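Home Ask Topics Kitchen & Laundry Log in

Stripping old varnish off a dining table – how far do I go?

Kacper Baran
Posted Sun 31 May

I picked up a secondhand Domański table and the varnish has gone cloudy at one end. The colour underneath is a dark reddish brown and I'd like to keep it. Do I need to strip the whole top, or can I just treat the cloudy end? I have an orbital sander and half a tin of Rirell satin.

3 replies 2,326 views

gumleaf_jo

Do the whole top. I tried patching one end of a sideboard and the join showed every afternoon when the sun came in. Test the finish first with a bit of metho on a rag, somewhere underneath. If it goes sticky it's probably shellac, and you can wash it off without sanding.

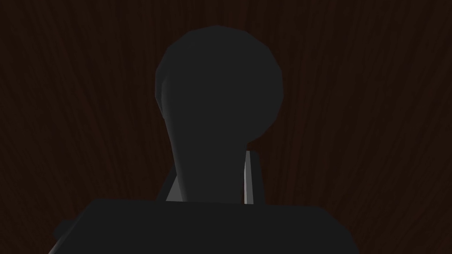
2 min read

If it doesn't go sticky, use a gel stripper and a plastic scraper. Leave it on for 20 minutes, scrape with the grain, then wipe down. Go easy with the sander – the colour may only be a stain, and on veneer you can go straight through.

Tezza

Just sand it. 120 grit then 240. Took me a weekend.

marnie_w

Before you strip anything, check whether the cloudiness is only in old polish. Wipe a small patch with mineral turps and let it dry overnight. Mine came up fine after that and a coat of wax. I wouldn't trust half a tin of anything if it's been open since October.

Share 10 Comments 3

Contact us © Imton Home Help Back to top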